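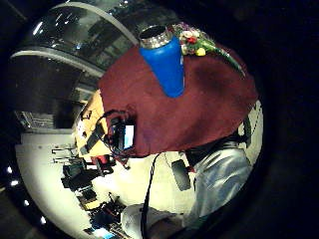
Hideaki Sakamoto says a table wants a cloth and some flowers before it wants anything else, and he won't be talked out of it. I tried.

He dresses tables for Menard, a small events firm in Cloltow, and charges for 30 minutes a table. That seems a lot for a bit of maroon fabric and a bouquet. "People sit longer at a dressed table," he told me. How does he know? "I've watched them."

He hasn't timed them, though. Nor could he say why the flowers should lie beside a blue container when they might stand in it – "it looks less stiff" was the best I got. Pink and white blossoms, one red, one yellow. Would two bunches look stiffer? "Two is a wedding."

I asked about the cables people leave on tables. "They can move those themselves," he said. I still think 30 minutes is too long.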